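**Umby bench notebook, produce handling cell**
Apr 27, 2023
Subject: unintended hand closure during basket pick; interim restrictions

Continuing from the previous page. The right hand closed without a command during the approach phase of the basket task. No person was inside the marked area. The arm was stopped with the pendant button and the cell was locked out before anyone approached it. Entries below are in the order the work was done, except where noted.

**Condition at the time of the fault**

The task was the standard basket pick with a napa cabbage as the target. The arm was moving at reduced speed toward the pre-grasp pose. The thumb and fingers were commanded open. At the pre-grasp pose the fingers closed to the force limit, held for 380 ms, and released. The hand then reported "ready" and the task program attempted to go on as if nothing had happened. The operator stopped it there.

The release is of more concern than the closure. A hand that closes and stays closed raises a fault within one second. A hand that closes and reopens raises nothing, and the event would have gone unrecorded if the operator had been looking at the screen.

**Checks made**

- Controller log pulled and saved to the Umby share. No close command appears in it for the period in question.
- Hand firmware confirmed as the version delivered by Moseck. No change since August.
- Supply voltage at the wrist connector measured with the arm still, then with the wrist rotated by hand to both ends of travel. Steady in all positions.
- Signal pair at the same connector measured the same way. Intermittent at one end of wrist travel. Repeated with a second meter, same result.
- Connector opened. Two pins on the signal side did not seat fully. The locking collar had been finger-tight only.

**Attempt to reproduce**

With the collar left as found and the basket removed, the wrist was cycled through the approach motion 13 times from outside the marked area. The hand closed without a command on 4 of these. In each case the wrist was near the same end of travel. After the pins were reseated and the collar was tightened with the correct tool, the same cycle was run again, 13 times, with no closure. This is encouraging but is not accepted as proof of repair. The cable has been flexed in a poor position for an unknown period and may be damaged inside the jacket.

**Probable cause**

Loss of signal at the wrist connector. On reconnection the hand appears to run its startup routine, and that routine includes a full close and open. The Moseck manual describes the routine at power-on only. It does not say what happens when the signal is lost while power remains. A written question has been sent to Moseck, with the log attached.

**Restrictions in force until further notice**

1. No hands in or over the basket while the hand is powered, including when the arm is stopped. Items are to be placed with the wrist supply switched off at the panel.
2. The collar is to be checked with the tool at the start of each session and initialed on the cell sheet.
3. Any closure without a command is a stop, whether or not the hand recovers by itself.
4. The task program is not to continue from pre-grasp without a confirmed open reading from all fingers. The change is written but has not been reviewed.

**Open items**

Replacement cable requested from Altis, no delivery date given. The Stockdale cell uses the same wrist connector and has been notified; their collars should be inspected before the next run. The old cable is to be kept, tagged, and not returned to the spares drawer.
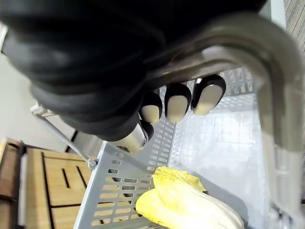 The strain relief at the wrist should be reviewed when the new cable is fitted. The present arrangement lets the connector carry part of the bending load, and a tight collar will not correct that. Basket picks remain suspended until the Moseck reply is received and the program change has been reviewed.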